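Walk-through notes, Nadorwood hall kitchen, January

Okay, this is the winter check of the kitchen before the supper season starts up again. I did it in one go between 2:00 and a bit after four, coat on for the first half of it. Same list as last fall, with the two lines Gráinne Quinlan asked me to add (the hood filter and the back step). I've marked each line OK, FIX or WATCH. WATCH means I don't love it but we can cook with it.

## Getting in and out

- **Front door opens fully, no boxes behind it** – OK. There was a stack of folding chairs there when I came in and I moved them to the coat room. Please leave them in the coat room!
- **Back door opens from inside without a key** – OK, but stiff. You have to put your hip into it. I'm calling this WATCH because the damp weather is only going to make it swell more.
- **Back step** – FIX. The rubber edging has come loose on the left and it flaps. I nearly went over it carrying a mop bucket. I pressed it back down and it popped right up again, so it needs proper adhesive and a dry day.
- **Exit light over the back door** – OK. Held the test button and it stayed lit.
- **Hallway** – OK. Narrow as ever.

## Fire stuff

- **Extinguisher by the range** – OK. Needle in the green, pin in, tag current.
- **Extinguisher by the pantry** – FIX. Needle's fine, but somebody hung aprons over it and I had to go hunting. I moved the aprons to the hooks by the sink. I'd like a second sign up high on that wall, where you can spot it over people's heads.
- **Fire blanket** – OK. Tabs hanging down and easy to grab.
- **Smoke alarm, hallway** – OK, and very loud, sorry to whoever was practicing piano.
- **Hood filter** – FIX. Oh boy. I took one panel down and the grease had gone to a kind of brown varnish. It's soaking in the big sink now with hot water and degreaser. The other panels need the same treatment before anyone fries anything, and I'd put this line on the list for every single check from now on.

## Gas and electric

- **Range burners light first try** – WATCH. Back right takes three or four clicks. I cleaned the burner cap and it got a little better.
- **Gas shutoff reachable** – OK. You can get to the handle without moving anything.
- **Outlets near the sink trip when tested** – OK on both.
- **Cords** – FIX. The big coffee urn has a nick in its cord close to the plug. I've wrapped the plug end in a bag with a note on it that says do not use, and I mean it. We have the smaller urn for now, and a new cord is on my list for Ogola when I go in for light bulbs.
- **Total load** – WATCH. The label on the old warming cabinet says 2,000 watts, and it shares a circuit with the microwave. Run one or the other. I taped a reminder on the microwave door last year and it had fallen down behind the trash can, so there's a new one up now, with more tape.

## Cold storage

- **Fridge at or below 40°F** – OK. 37 on the middle shelf, 38 in the door.
- **Freezer at or below 0°F** – OK. Frosty, though, and it could stand a defrost before spring.
- **Door seals** – WATCH. I did the dollar bill test all the way around the fridge door, and it slides out too easily at the bottom corner. Gráinne thinks a warm cloth and a little patience will bring the gasket back. I'm willing to be convinced.
- **Anything without a date on it** – tossed. If you were fond of the soup, I'm sorry.

## Dry goods, condiments and other odds and ends

- **Shelves off the floor** – OK. Bottom shelf clears six inches.
- **Signs of mice** – OK, none. I pulled the flour bins out and checked behind with a flashlight.
- **Sauces and condiments** – WATCH. My rule is that everything opened gets a date on the cap in marker, and everything opened lives in the fridge. Yes, ketchup too. I know plenty of you keep it in the cupboard at home and nothing bad has ever happened, but we open a bottle in one month and finish it in another, and I'd like us all to do it the same way.
- **Can opener** – FIX. Blade is gummy. I scrubbed it, and then I scrubbed it again, and then I gave up. Kedness had a decent one in their flyer.
- **Paper plates** – there are 300 left, which is plenty for the first couple of suppers.

## Floors, hands, first aid

- **Floor by the dish area** – OK when mopped, slick when wet. The mat needs to go back down after cleaning. It was rolled up in the corner when I got here.
- **Hand sink has soap, towels and hot water** – OK. The water takes its time.
- **First aid kit** – FIX. No burn gel and no medium gloves. Band-Aids, yes, 22 of them, mostly the tiny kind that don't stick to anything. I'll restock at Drasum this month.
- **Step stool** – OK. All four feet have their rubber.

## What I need from people

If you've got a free hour and don't mind grease, the hood panels are the big one. They have to be dry before they go back up, so starting in the evening is no good. The back step I can do myself once the rain quits. I'd love for somebody taller than me to put the extinguisher sign up.

And please date the caps. The marker is on a string next to the fridge now.
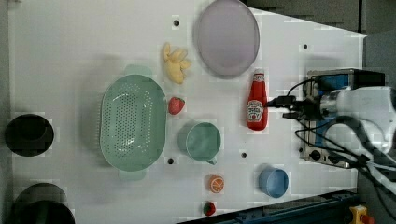

If the string gets in your way, move it to the other hook, but leave the marker on it. I'll be back to look at the back right burner again before the first supper, and I'll bring the new can opener with me if Kedness still has them.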